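Giving a Stiff Drum Loop Some Swing

Posted 09/05/2007

I get a lot of mail from folks who program their own beats and can't figure out why they sound like a sewing machine. The sounds are fine, the pattern is fine, and your head just doesn't move. I was stuck there for a couple of years myself (I have the tapes to prove it, and no, you can't hear them). So let me walk you through how I loosen up a loop, using a slow one I made last week at 79 BPM for a track called Druris.

You can do this in pretty much any sequencer. If yours lets you move single notes and change how hard they hit, you're set.

Step 1: Start with everything dead on the beat

Turn quantize all the way up and put in the plainest version of your beat. Kick on one and three, snare on two and four, hi-hats on every sixteenth. No ghost notes yet, no fills. It should sound boring! I like to let it loop while I make coffee, and by the time I'm back I usually know which part is bugging me the most.
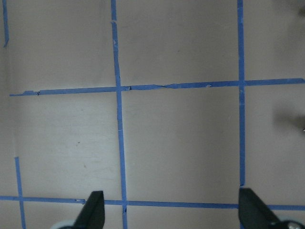
Blue tape laid out in a grid.

Save that version under its own name. I call mine "straight" and I go back to it all the time, mostly when I've been fiddling for an hour and can't tell anymore if things got better or worse.

Step 2: Swing the hats and leave the rest alone

Pick only the hats and add a little swing, so that every second sixteenth comes in late. Different programs use different numbers for this, so forget what the dial says and use your ears. Go up until it sounds silly, then come back down until you barely notice it. For Druris I ended up a hair above "barely notice," which at that tempo is plenty.

The kick and snare stay where they are for now. If you swing the whole kit at once it all leans over together and you lose the push and pull you were after. 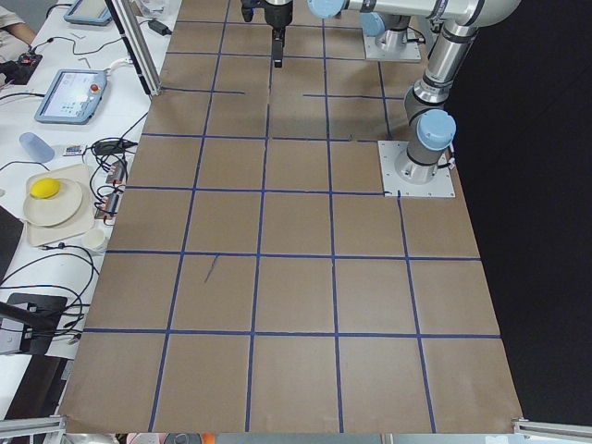

Pin-yu Shek wrote in to say that she does it the other way around: her hats stay perfectly straight and she drags the snare, and she thinks swung hats on a slow beat sound like somebody limping. Fair enough, and for something really minimal I'd probably go with her way. Try both on your own loop before you pick a side.

Step 3: Nudge the snare

Turn off snap and push the snare on four back by a few ticks. Only that one. Leave the two where it is. Now the bar seems to sit down at the end, and when the kick comes back on the one it feels early even though it hasn't moved. I stole this from Cheuk-hei Cheng, who showed it to me backstage at a Kellden night in October, on a laptop with a cracked screen, while the next act was yelling at us to clear out.

Go easy. Too far back and you get a flam with the hat, and it'll sound like a mistake. If your hat and snare are fighting, take out the hat that lands on top of the snare — half the time you won't miss it.

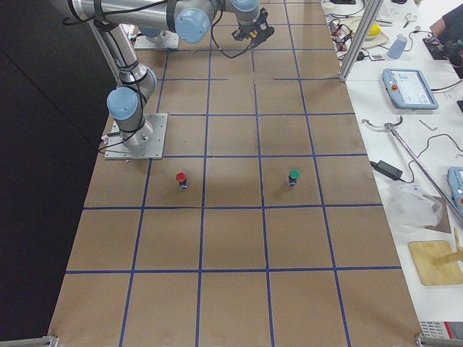 While you're down there moving notes by hand, have a listen to the kick on three as well. Sometimes I pull it forward a tiny bit so it hurries into the late snare. On a busy bass line I don't bother, since the bass player in your head is already doing that job.

Step 4: Change how hard things hit

This matters more than timing, if you ask me. Take every second hat and drop its velocity by 26. Then pick out a few at random and change them again by ear. A real drummer has a strong hand and a weak hand and gets distracted, and your hats need some of that.

Next add a couple of ghost notes on the snare, way down low, one just before the four and one wherever you like. You want to miss them when they're muted and not really hear them when they're on. My first try always has them too loud, so I turn them down once, go to bed, and turn them down again in the morning.
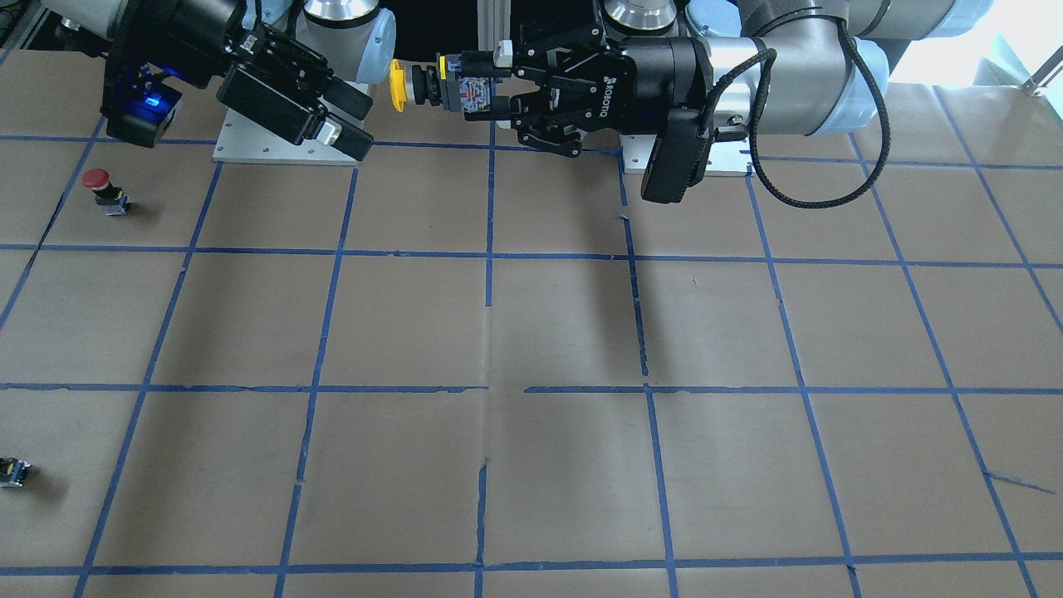 Step 5: Lay a loose shaker on top

Record a shaker by hand, straight through, for as long as your arm holds out. Don't quantize it! Cut everything below 600 Hz so it stays out of the way of the snare, find the 2 bars you like best, and loop those. Mine is an old pill bottle with rice in it, and it's on every single thing I put out as Dindier.

Pan it off to one side and keep it quieter than you think it needs to be. Then bounce the whole loop, play it against your "straight" version, and go back to step 3 if the new one is wobbling too much. Next time I'll get into bass lines, and how to make one sit behind all this without turning to mud.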